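Getting Started with the Brarneo Hand-Held Gripper: Picking Up Cloth

Cilemard ships the Brarneo as a kit with the gripper, a spare pair of pads, a hex key and a charging cable. This page covers your first recordings with soft items. If you haven't set up your account yet, do that first and come back.

Before you start

Charge the unit until the light stays green. Wipe the pads with a damp cloth and let them dry. Squeeze the handle nine times, all the way open and all the way closed. If one finger lags behind the other, tighten the linkage screws a quarter turn and try again.

Picking up a piece of clothing

Lay the item on a bed or another soft surface. Start recording, hold still for a moment, then bring the open fingers in low toward the nearest edge. Push forward a little so the fabric gathers between the pads before you close. Thin cloth slips out if you only pinch the top layer.

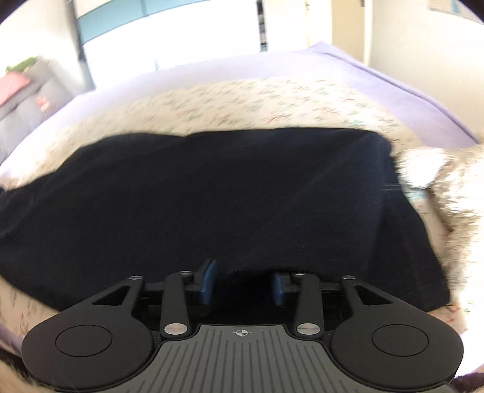 Fingers at the edge of a black cloth, with the fabric bunched slightly between the pads.

Close slowly and lift straight up to chest height. Set the item down, open the fingers and back away before you stop the recording – the upload tool rejects clips that end with the fingers closed.

If the fabric keeps slipping

Check the pads for lint first. Worn pads can be replaced with part 3025, sold in pairs. On firmware 147 and later you can also raise the grip setting under Tools, then Hand.

Questions about the kit go to Thaddäus Imhof at the Warkanport service desk, extension 123.

Page last updated 18 May 2026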